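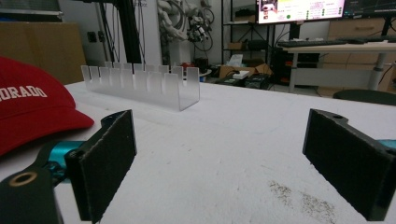
**Can I fill the steamer straight from the kitchen tap?**

Tap water is fine in most homes, and if yours leaves a white crust in the kettle, mix it half and half with distilled water.

## Section 2: Setting up your Tikance steamer and steaming your first things

You should have the base, the pole in two pieces, the hose, the steam head, the water tank, and a small paper envelope with the hanger clip and the spare filter inside. The envelope likes to slip under the cardboard flap at the bottom of the box, so please have a feel around under there before you write to us. If something really is missing, tell us which piece and we'll mail it to you.

Set aside a half hour for the first go, with good light and room to walk all the way around the steamer.

### Putting it together

1. Stand the base on a hard, level floor. A low rug is all right, a deep one will make the pole lean.
2. Slide the thinner pole section into the thicker one and turn the collar to the right until it feels snug. Hand tight is plenty.
3. Push the joined pole down into the socket at the back of the base. You will hear a click. If you don't, lift it out, turn it a quarter, and try again.
4. Hook the hanger clip over the top of the pole, with the open side facing you.
5. Screw the hose onto the steam outlet. Start the thread by turning backward until you feel it drop, then turn forward. (Anyone who has ever cross-threaded a garden hose will know the feeling we are trying to spare you.)
6. Rest the steam head in its cradle and let the hose hang in one easy curve behind the pole.

**Note:** The hose is stiff when it comes out of the box and will want to keep its coil. It relaxes after a few uses. Please don't pull it straight by force – the inner sleeve can kink, and a kinked sleeve gurgles forever after.

### Filling the tank

1. Make sure the steamer is unplugged.
2. Lift the tank by its handle and turn it upside down over the sink.
3. Unscrew the cap, rinse the tank with cool water, and pour that water away.
4. Fill to the MAX line. Cool or lukewarm water only.
5. Screw the cap back on, turn the tank upright, and lower it onto the base. A few bubbles will rise as the valve opens.

**Caution:** Never add starch, perfume, linen spray, vinegar, or essential oils to the tank. Kátia Vasconcelos in our repair room has cleaned lavender oil out of more boilers than she would like to remember, and that kind of cleaning is not covered by the warranty. If you love a scented shirt, mist it lightly after it has cooled.

### The first warm-up

The first tankful is for rinsing the steamer out, so keep your good clothes in the closet a little longer.

1. Plug the cord directly into a wall outlet. Extension cords and power strips are not suitable.
2. Turn the dial to LOW and wait for the light on the base to go from amber to green.
3. Hold the steam head upright, pointed away from you and away from curtains, pets, and other people.
4. Let it steam freely for 20 minutes. You may notice a faint smell like a new shower curtain, and the head may spit a little.
5. Turn the dial to OFF, unplug, and let everything cool for one hour before you empty what is left in the tank.

**Note for mountain homes:** Water boils at a lower temperature the higher up you live. Our test room in Plosenberg is at 2,190 feet and we see no trouble there. If you live a good deal higher than that, expect gentler steam and slower work on heavy cloth, and use HIGH where this guide says MEDIUM.

### Steaming a shirt or a dress

1. Put the garment on a hanger, fasten the top button, and hang it from the clip.
2. Read the care label. If it says not to steam, believe it.
3. Choose LOW for silk and anything thin, MEDIUM for cotton and most blends, HIGH for linen and denim.
4. Hold the hem with your free hand and pull down lightly. Keep that hand well away from the steam.
5. Start at the bottom of the garment and work up, with the head just touching the cloth.
6. Go over collars and cuffs last, from the inside first if the fabric is thick.
7. Leave the garment on the hanger for ten minutes before you wear it or put it away.

Thaís Macedo, who wrote the first version of this guide, always did the back of the shirt before the front, and plenty of us at the workshop have picked up the habit. You'll find your own order after a basket or two!

### Hats, caps, and other small things

A steamer is a kind way to freshen a hat that has been sat on, packed badly, or left on a shelf through the winter.

1. Brush off dust with a soft clothes brush.
2. Stuff the crown with a clean hand towel so that it keeps its shape.
3. Set the dial to LOW and hold the head a hand's width away from the fabric.
4. Move in slow circles, and stop as soon as the cloth feels soft.
5. Shape it with your fingers once the fabric is comfortable to touch, then let it dry fully with the towel still inside.

**Caution:** Some older baseball caps have cardboard in the brim, and cardboard does not forgive steam. If you aren't sure what is inside yours, steam the crown only. Go carefully with glued-on patches and iron-on lettering too, and try a small spot first.

### Putting it away

1. Turn the dial to OFF and unplug.
2. Hold the steam head high for a few moments so that the water in the hose runs back down.
3. Wait one hour.
4. Empty the tank and leave its cap off overnight.
5. Wipe the base with a dry cloth and wind the cord loosely around the two hooks.

If the steamer is going to sit unused from spring until October, please take the filter out as well and let it dry on a saucer. Replacement filters are part number 584. The older Sisham filters look very much the same but are a touch too short, and they will leak around the collar.

### If something isn't right

**No steam, light stays amber.** Lift the tank and set it down again firmly. The valve may not have opened.

**Water drips from the head.** Straighten the hose, hold the head upright, and wait for the green light before you start.

**A steady gurgling sound.** There is water lying in a low loop of the hose. Raise the head until the sound stops.

**The light blinks green.** It is time to descale. Turn to Section 3, and have a fresh filter on hand.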